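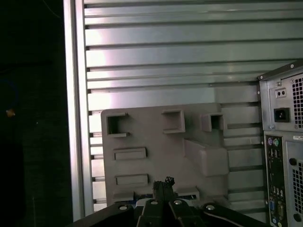

Home | Projects | Reports | Contact

Sirnberg Reuse Workshop: progress report to the Royer fund
November 28, 2018
Prepared by Estrella Ponce

This report covers the work done since May on the desktop computer strand. The grant for this period was £2000 and we have spent £449 of it so far, mostly on parts, hand tools and printing material for the trays.

The grey trays are now in use on the slatted aluminium bench. Inès Brunet drew them up after the first month, when small parts kept getting mixed up between machines. Each tray has pockets and raised blocks, so that a part taken out of a computer has a place to go before the next one is touched. We are on the third version. The earlier two had pockets that were too shallow and we have stopped using them.

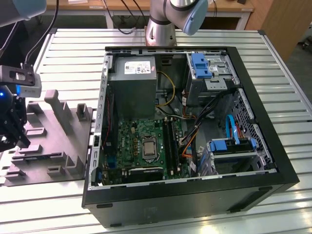
Towers are worked on lying on their side with the side panel off. We settled on this after trying them upright, which made it hard to reach the memory slots and the lower end of the drive cage. Cables remain the slowest part of the job. In older cases they run straight across the middle and have to be moved before much else can be done. Inès is writing a short guide to the order of work, and a draft will go to Dikulville for comments.

Eight machines have been passed to the Tenemham centre. Two more are waiting for hard drives. We had hoped to be further on, but a delivery of spares came late and some of the memory did not match what we had ordered.

Next period: finish the guide, print a second set of trays and order drives. We do not expect to ask for a change to the budget.

Share | 8 shares | 0 comments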